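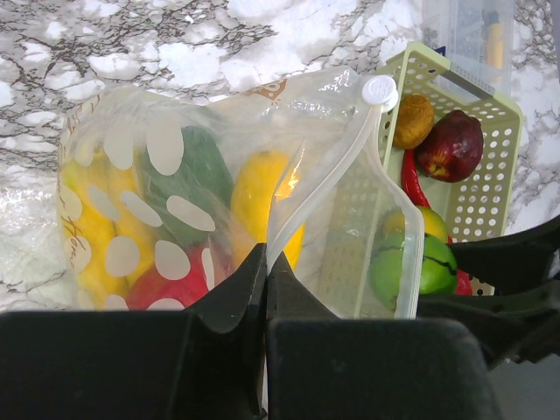 4.2 Grasp candidate filtering for transparent packaging

The wrist camera sees the workspace from a short distance, and clear plastic gives it very little to work with. In the first version of the Evengate stack, the segmentation module was trained mostly on rigid objects. When a clear bag held several items, the module returned one mask per item and none for the bag. The planner then treated each mask as a graspable object and sent the gripper toward a surface it could not reach.

We changed the order of the steps. The module now predicts container masks first and item masks second, and each item mask is assigned to a container or to the open surface. An item inside a closed container is kept in the world model but removed from the list of grasp targets. Figure 3 shows a typical input: a clear bag with a white dot print and toy produce inside, with both gripper fingers on its bottom edge and a perforated basket with more toy produce next to it. The same kind of object, a yellow lemon, is present in the bag and in the basket. Appearance alone does not separate the two cases, so the assignment uses the container mask and the recent history of the track.

Figure 3. Wrist camera view with the gripper at the edge of a clear bag. Printed dots, wrinkles and highlights all produce strong image edges that do not belong to the contents.

Printed patterns were the second source of error. Large light shapes on a clear film were often labeled as separate objects, mainly when the surface below the bag was also light or had a strong pattern of its own. We added a texture branch to the mask head that takes the last 10 camera images and compares how image patches move as the wrist moves. Print on the film moves with the film. Contents can shift against it, and the counter follows the motion given by the arm kinematics. The branch outputs a score per patch, and patches that score as print are merged into the container mask before item masks are computed.

4.3 Edge grasps on deformable film

For a bag, the planner does not look for a grasp around the center of mass. It searches along the border of the container mask for a stretch where the film can be pinched with no item between the fingers. Each candidate gets a cost with two terms. The first is the distance from the nearest item mask, measured along the closing direction of the fingers. The second is the local curvature of the border, because a folded corner tends to slide out when the fingers close on it.

Candidates closer than 22 mm to a rigid obstacle are dropped before scoring. Baskets are the usual obstacle here. Part of the film may lie over the basket wall, and depth readings in that area are a mix of film, wall and whatever is behind the holes. We do not try to repair these readings. The obstacle is taken as the convex hull of the basket mask, which is larger than the basket itself and costs us some valid grasps.

The final approach runs as a closed loop at 30 Hz. The controller tracks the chosen border stretch in the image and corrects the wrist pose until the fingers are on both sides of it. At this range the fingers hide part of the border, so the tracker predicts the hidden part from the last full view. If the predicted and visible parts disagree for more than 2 consecutive updates, the arm backs off along the approach direction and the planner is called again - this is the only recovery behavior used in this work.

Contact is read from finger position and motor current. Thin film gives almost no current change, and the Stollitz driver we used filters small changes out by default. We turned this filter off for the closing phase and left it on everywhere else. The patch is included with the tooling.

4.4 Logging and replay

All modules write to a single log through Nundcombe, our message recorder. Camera images, masks, track assignments and candidate costs share one clock, so a failed grasp can be replayed from any point with a changed planner setting. Masks are stored in compressed form and the cost of every rejected candidate is kept together with the rule that rejected it. Replay does not model how the film would move under a different action, and we use it only up to the moment of first contact.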